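Clurker Watchlist Guide
Section 4: Following a TV series without spoilers

Clurker claims it can keep plot details away from you until you have caught up. Treat that claim with some doubt and set it up by hand.

1. Open the series page and choose Track. Don't accept the suggested start point. It guesses, and it guesses badly with shows that had a Christmas special.
2. Enter the last episode you finished. If you dozed off halfway, enter the one before it.
3. Under Recaps, pick Hide until watched. The default, Smart Hide, still shows episode titles, and a title like "The Funeral of Inspector Hivdale" leaves little to hide.
4. Turn off cast alerts. A guest actor credited for 2 episodes is unlikely to be the killer in the third.

Note: User reviews are filtered by software. Kenza Shehata tested the filter for us in April and found three murderers named in plain text.

Caution: Resetting a series erases your ratings. There is no undo, whatever the help screen says.

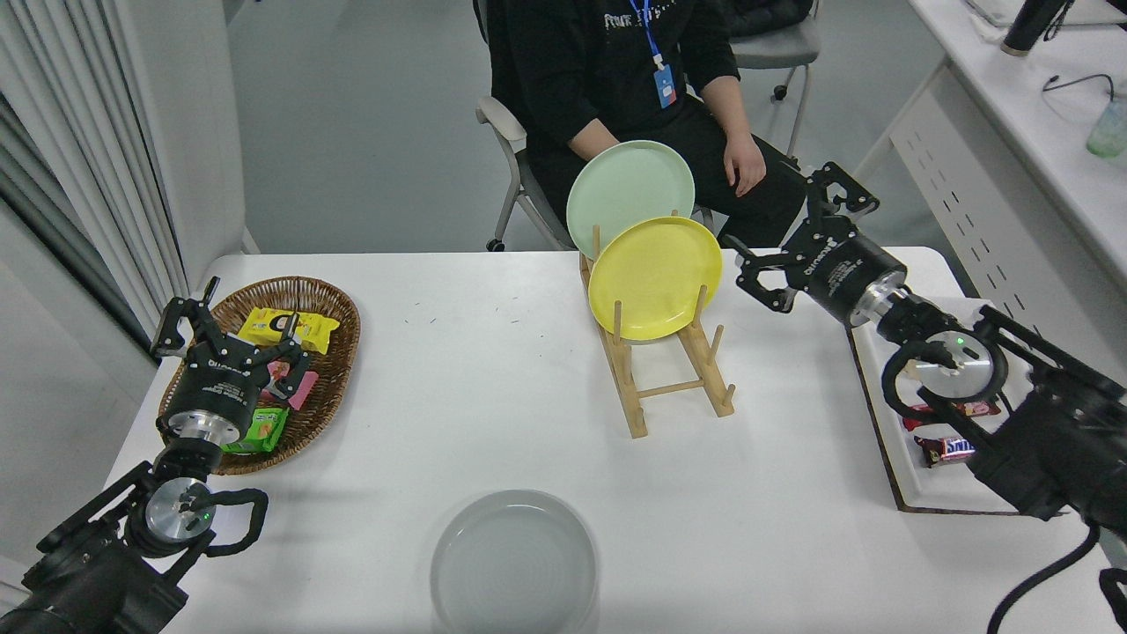

Shared watchlists are the weakest part of the app. Everyone on the list sees the progress of whoever is furthest ahead, so agree on one pace before you invite anyone. Watching while you handle the dishes counts as watching, according to Clurker, even if all you saw of the finale was plates and a wooden dish rack. Mark those episodes as unwatched yourself.

5. To leave a shared list, choose Members, then Leave. Check again the next day that you are really gone.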